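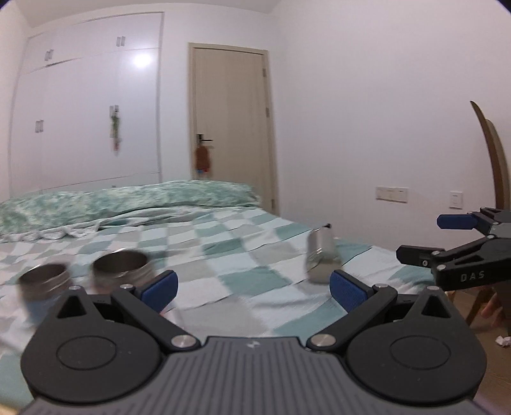

PART TWO: TEXTILES IN THE HOME

Chapter 2
Bed Linen: Fabric, Care and Surface Condition

2.1 Scope of the chapter

Bed linen is the household textile in longest daily contact with the body. It is laundered often, folded under pressure and stretched over an edge, and it is regularly put to uses for which it was not made. A bed in a small room serves as a sorting table, a seat and a resting place for cups and other metalware. The surface is soft and uneven, and an open stainless-steel cup set on a wrinkled sheet stands less securely than the same cup on a shelf.

This chapter deals with the sheet and the top covering. Mattresses and pillows are treated in Part Three. The reader should already be familiar with the terms warp, weft and thread count from Chapter 1.

2.2 Terms used

Bottom sheet: the layer lying directly on the mattress or its protector. It may be flat or fitted.

Top covering: any quilt, blanket or duvet placed over the sleeper. When pushed to one end of the bed it forms a mound, and the sheet beneath is open to the air.

Crease: a sharp line left by folding or pressing.

Wrinkle: an irregular ridge caused by movement or slack fabric. Everyday speech does not separate the two words, and this book does so only where the method of removal differs.

Drop: the length of fabric hanging below the top edge of the mattress.

2.3 Checks and the reading of slack

A checked sheet shows distortion more plainly than a plain one. The lines of the pattern act as a grid, and where the fabric is pulled unevenly the squares become lozenges or the lines bend. Teal green against white or pale grey-beige gives enough contrast for this to be seen from the doorway. Mottled patterns hide both slack and light soiling, so they are often chosen for top coverings.

In the Erkport exercises at the end of this chapter, students mark a square on the sheet before making the bed and measure its sides again afterwards. A side that began at 63 mm and has changed by more than 2 mm indicates uneven tension. The sheet should then be lifted at the nearest corner and relaid.

2.4 Preparing the surface

Metalware and other hard objects are removed first and placed on a firm, level surface. Open vessels are lifted singly and kept upright. The top covering is then folded back or taken off completely – the second is preferred where the sheet is to be changed.

The sheet is smoothed from the centre line outwards with the flat of the hand. Shallow creases running across the middle of the bed are drawn towards the nearer side, and the drop on each side is compared before any edge is tucked in.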